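Wrist rig demos in a real kitchen – bowl unstacking and putting away
Posted 9 December 2022 by fenwick_t

Collecting bimanual demonstrations for a put-away task. Head camera plus one camera per wrist, poses from the square markers on the wrist blocks. I have 17 episodes that pass the checks and would like comments on the protocol before I commit to 500. The pipeline is the Kavetti recorder with the Monine pose solver, both stock.
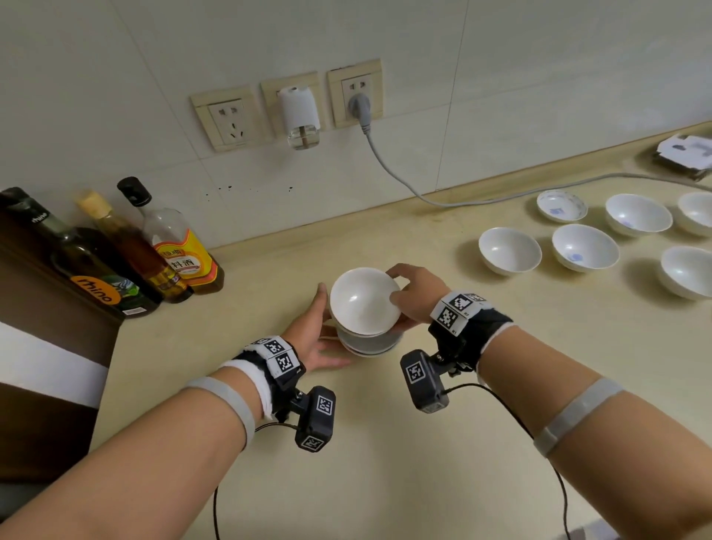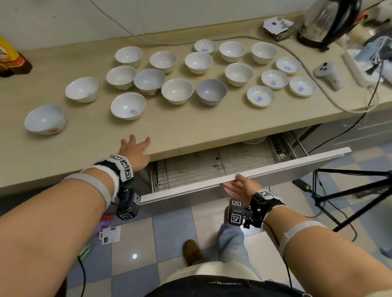
Bowl session, head camera, both wrist rigs on.

Specific questions:

1. Should separating a stack and loading the drawer rack be one episode or two?
2. Do I clear the rest of the counter or leave it alone?
3. Is anyone getting usable grasp labels from bare hands on glossy white ceramic?

--

oblate_k wrote:

Two episodes. The contact modes have nothing in common. Lifting a bowl off a stack is a rim pinch with the other hand steadying the side. The drawer is a pull on a top edge with the free hand braced. Train them as one and the policy has to learn the transition from whatever few examples you have, and at 17 you have none to spare.

--

marrowline wrote:

Disagree. If you cut there, you lose the approach to the drawer, and that is where ours fails every time. Record it long, segment afterward. You can always cut a long take. You cannot splice two short ones with the body in a different position.

--

oblate_k wrote:

You can if you log the head pose at the cut. But fine, record long and label the boundary at recording time. A foot switch works. Doing it later from video is slow, and two annotators will disagree by half a second.

--

fenwick_t wrote:

Foot switch is doable. Long takes run into a different problem, though. When a hand goes low to the drawer, the marker faces turn edge-on to the head camera and Monine drops the pose. I lose up to 7 frames, then it snaps back with a visible jump.

--

sill_and_lintel wrote:

Do not interpolate over that with a plain spline. Use the wrist IMU if there is one, otherwise mask the frames. We had a batch from November where the gaps were smoothed by default in the recorder, and the policy learned a small hook in the wrist path right before contact. Took 2 weeks to find.

Also check how your straps sit. If the block shifts on the wrist during a session, the hand-to-marker offset is wrong from then on and nothing in the log will tell you. We recalibrate at the start and end of each take and throw out the take if the two differ.

--

marrowline wrote:

On the counter: leave it. Bottles by the wall, power cord across the counter, the kettle, all of it. A policy trained on a bare counter will treat the first bottle it meets as a bowl. The Prorach set has this problem, every take is on a clean gray table.

--

quarterturn wrote:

I would not go that far. Leave the clutter, but vary it. If the same bottles stand in the same corner for 500 episodes, the network will use them as a landmark and you have trained a policy for one kitchen. Move things between takes and write down that you moved them.

Same for the bowls. You have deep ones and shallow dishes mixed, which is good. Randomize which type is nearest the hand.

--

fenwick_t wrote:

Can do. And question 3?

--

quarterturn wrote:

Poor results here. Highlights on the glaze confuse the depth estimate, and white on white gives you no edge inside a stack. The Kinoshita hand model copes with the fingers but puts the rim contact inside the bowl wall. We ended up labeling contact by hand on keyframes only.

--

oblate_k wrote:

Diffuse light fixes part of it. The blue marks inside some of the bowls give the tracker something to hold, so I would start with those and add the plain ones once the labels look sane.

--

fenwick_t wrote:

Plan for now: long takes, foot switch at the boundary, calibration at both ends, dropped poses masked, counter rearranged between takes. I will rerun the first 17 under that protocol and post the pose dropout numbers per take. Recorder config is in my profile if anyone wants to check the smoothing flag – I have not found where it is set.

--

sill_and_lintel wrote:

Second tab, under export. It is on by default.

Contact the moderators | © 2022 forum members | Back to top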